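A quiet fault is still a fault

An opinion from the safety desk at Lellico

When an industrial robot hits a fence, everyone within earshot knows that something has gone wrong. An alarm sounds, the cell stops and a form is filled in before the shift ends. The small two-armed machines now found in laboratories, teaching rooms and exhibition halls fail in a quieter way. An arm pauses for a moment, or closes its fingers a little late, and then carries on. No form is filled in, and by the following week the pause has become part of how that machine is thought to behave.

It is our view that this habit is wrong, and that the standard for reporting faults on light tabletop arms should be the same as the standard for heavy ones. We hold this view partly because of a fault of our own.

In December our table-clearing station, known internally as Nellitow, was set to gather bowls on to a tray with both arms working at once. During a run in the afternoon, the right arm stopped answering for almost 20 seconds. The left arm did not stop. It had been given no reason to, as the two controllers shared a task list but did not share a fault signal. When the right arm came back it resumed the movement it had been making at the moment of failure, at full working speed, towards a tray that had in the meantime been visited by the other arm. A bowl was struck and broke on the floor. No one was hurt.

The cause was found the next morning. A connector on the right arm had worked itself partly out of its socket, and the joint lost its link whenever the cable was pulled to one side. The repair took less than an hour. Had the matter been closed at that point, we would have learned only that connectors come loose, and we knew that already.

The log was more troubling than the connector. Over the 54 days before the breakage, the same joint had dropped its link 25 times. Most of these drops lasted less than a second. The software had been written to tolerate a short loss and to retry, and it did so as designed. Each event was recorded in a file that no member of staff had been asked to read. Several operators, when interviewed, said that they had seen the arm hesitate and had taken it to be planning its next move.

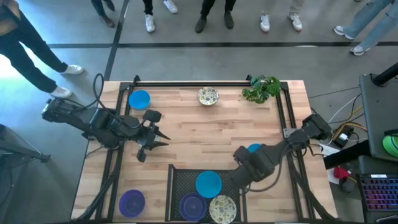 The bowl-gathering task on a two-armed table, with people standing close to the far side.

Three matters follow from this, and we believe they apply well beyond our own building.

The first concerns the retry. A machine that recovers without help is pleasant to work with, and there is a strong wish among developers to keep it that way. We do not ask for every dropped message to halt the work. We do ask that a retry should be visible to the person in charge at the time it happens, by a light or a sound, and that a set number of retries in one session should bring the station to a stop. We have chosen 5. Other sites may prefer a different number, but it should be written down, and it should not be raised simply to get through a demonstration.

The second concerns the return to motion. An arm which has lost its link no longer knows what has taken place on the table. The tray may be fuller than it was. The other arm may be in the way, or a person may have reached in to straighten something, believing the machine to be at rest. To continue from the last command is to act on old news. After any loss long enough to be noticed, the arm should stay still until a person has looked at the table and released it. The second arm should be held still for the same period. Two arms over one surface are a single machine for the purposes of safety, whatever the wiring diagram may say.

The third concerns people. Tabletop arms draw a crowd. They are slow enough to look harmless and interesting enough to lean over, and visitors will stand as near as they are allowed to. At many sites the limit is decided by the furniture. A line on the floor costs very little and a named operator with a hand near the stop button costs only attention, yet both are often missing where the arms are small. The same is true of loose cables between a table and the control desk, which are a hazard to ankles as well as to connectors.

We have heard the case against. Colleagues at Eder, who build arms of a similar size, have put it to us that these machines carry light loads and that heavy procedure will drive small teams to ignore procedure altogether. There is some force in this. A four-page form for each hesitation would be absurd, and we would not fill it in either. A single line in a shared log, read once a week by somebody with the authority to stop the work, is within the reach of any team. The training workshop at Tatlı has kept such a log on paper for its student stations, and its staff report that the weekly reading is done over tea.

The argument from light loads deserves a firmer answer. The force of an arm is only one part of the harm it can do. A broken bowl leaves sharp pieces, and a person who jumps back from a sudden movement may fall over whatever is behind them. Our own breakage could have led to either. We were fortunate, and a record of good fortune should not be entered in a risk assessment as a control.

Nellitow has returned to use with a locking connector, a shared fault signal and a manual release. The log is read each week. The new stop has been triggered twice, both times by a cable that needed to be moved, and on both occasions the operator's first remark was that the machine had become fussy. We would ask operators, and those who manage them, to accept a fussy machine for the present.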